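4.3 Running the sorting cell on a staffed shift

The Zerkach proposal said this cell would "free up" the packing bench at Nolutholm. It has moved some of the work and added some. Read this section before you agree to cover the cell on top of your own station.

1. Set out the bins in their usual order: blue tray on the left, yellow tray next to it, deep yellow bin on the right.

2. Stand tubes on their caps, crimped end up. Cartons go upright in the yellow tray.

3. Check that no cable is pulled tight against an arm, then start the program from the Kassa panel.

4. Stay back from the table while a tube is being held over the trays.

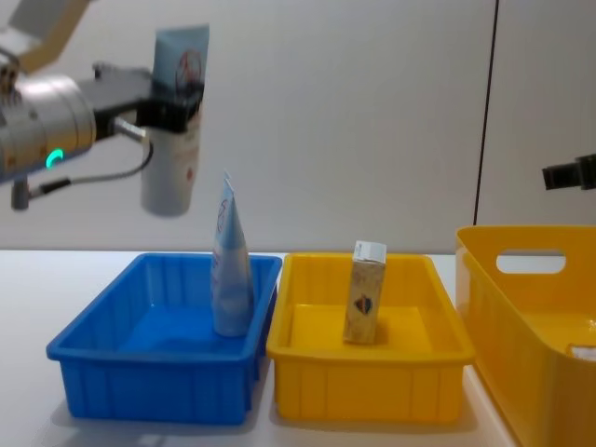
Figure 7. Left arm holding a tube above the blue tray.

CAUTION: Do not reach in to straighten a leaning carton. Pause the cell first, even if the queue is long and someone is asking about the count.

5. Log every stop in Hulow, including the short ones. In January the weekly report showed 3,914 items handled and no stops. Siriporn Meesuk's paper notes for the same month list 81.
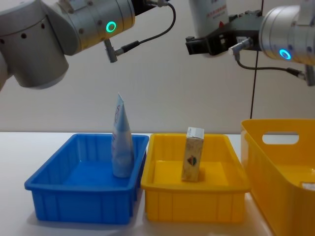

6. When the cell is paused, wait for both arms to stop moving before you touch a bin. An open gripper does not mean the program has ended.

NOTE: Setting out, refilling and clearing jams are work. Book them under code 412 - not under breaks, as the first edition of this guide suggested. Kittipong Sriwong approves the hours.

The target of 900 items per shift came from the supplier's trial. We have not reached it with one person covering two stations. Do not skip step 3 to try.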